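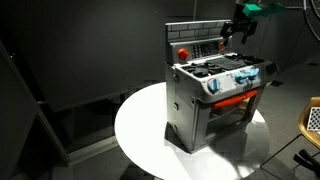

Kema, 11/06/2022

I started to keep a sleep diary in January, after many nights of lying awake until 3. My doctor asked me to write down when I go to bed, when I get up and how I feel in the morning.

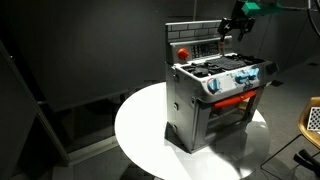 At first it felt like homework – I forgot it often. Then I put the notebook next to my toothbrush and it became easier. After 16 weeks I could see that I sleep worse when I drink tea in the evening.

Print this page | E-mail this page

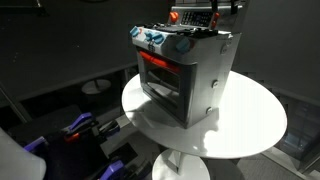
Reading time: 1 minute

I still have bad nights. On those nights I get up, read a few pages in the kitchen and go back when my eyes are heavy. Next month I will show the diary to my doctor again.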